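4.2 Who stays to the end

I went into this part of the study expecting people to quit the long films early, and boy, was I wrong! We had 439 viewers sign up through Kakine, and each one picked a documentary on wages or housing from the Grumel list and watched it at home. The shortest film ran 96 minutes. Most folks watched in one sitting, and the ones who split it up nearly always came back the next night (I did the same thing with Drito, my favorite of the bunch).

What I really wanted to know was whether they'd talk about it afterward. So we asked them to write down every chat they had about the film, at dinner, at work, wherever, and those notes were a joy to read.
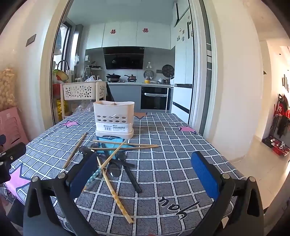
Figure 3. Tabletop with a grey and white grid cloth and pink stars.

The Bañez viewers talked the most, and they argued the most too! I think it's the ending, which leaves the rent fight wide open, but I can't prove that from notes alone. We plan to ask them again in October, with 2 extra questions on how they vote in local races.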